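Tonmont Handle Set: known fault, right hand

Released 1 Mar 2022 by Oyelaran. Two-arm runs with gloved hands; wrist and fixed views.

Rope runs
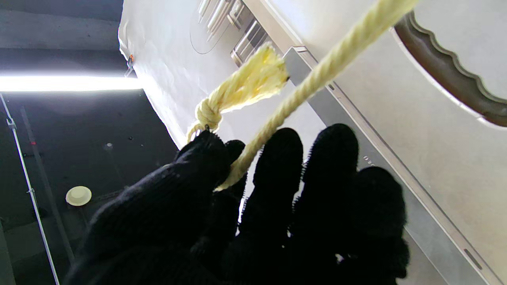

Hard-case runs

Glove fuzz can trip the Aseo grip check. 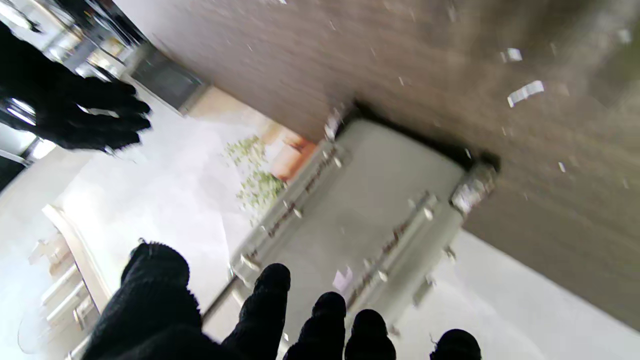
Wrist streams stop at 2000 frames. Fault code 4 means the right hand failed to release on command.
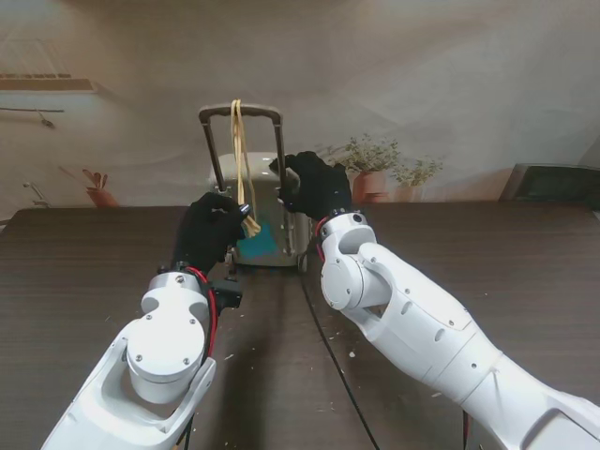

Do not replay code 4 runs on hardware. With both hands at the suitcase handle, a late release loads both wrists.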